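Skandelstead manipulation software: minutes of the planning and perception meeting
May 8, 2023

Present: Drahomíra Trnka (chair), Hiếu Cao (minutes), the planning and tooling groups
Apologies: Darnell site

1. Previous minutes
Accepted with one correction. The timeout in item 4 applies to the grasp planner only. The trajectory server keeps its own setting.

2. Perception
Hiếu Cao reported on the segmentation branch. The relabeled set now holds 3252 images, of which 2753 have passed review. Masks on translucent bottles still break at the shoulder, where the label ends and the carpet color comes through. Crushed bottles are often returned as two objects. Thin folded paper is detected, but the depth estimate jumps between consecutive readings, and the pose filter then rejects it.

Agreed to merge the branch with the split-object check switched on by default. The depth problem stays open as a separate ticket.
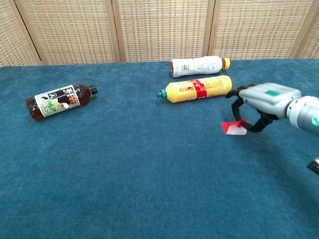

3. Planning and control
The approach planner treats neighboring objects as fixed boxes. Drahomíra Trnka noted that the boxes for bottles lying on their sides are too tall, so valid low approaches are discarded. Capsule shapes were tried at Plerville and cut the number of discarded plans, at a cost of 10 ms per query. The meeting accepted the cost.

Finger clearance is still computed from the closed-hand model. With the fingers open, the true envelope is wider on the side facing the wrist. The collision model is to be generated from the current joint state, with the closed-hand model kept as a fallback when joint data is stale.

There was some discussion of whether stale data should stop the arm instead. Not settled. Hiếu Cao to write up both options.

4. Tooling
The Văn log viewer drops messages when two topics share a timestamp. A fix is in review. Until it is merged, use the command-line export for anything attached to a ticket.

Build 19 remains the reference build for regression runs. Darnell to confirm that their configuration files match.

5. Actions
Merge segmentation branch: Hiếu Cao
Capsule shapes into main planner: Drahomíra Trnka
Collision model from joint state: planning group
Viewer fix: tooling group
Note on stale joint data: Hiếu Cao

6. Next meeting
To be set once the regression run has finished.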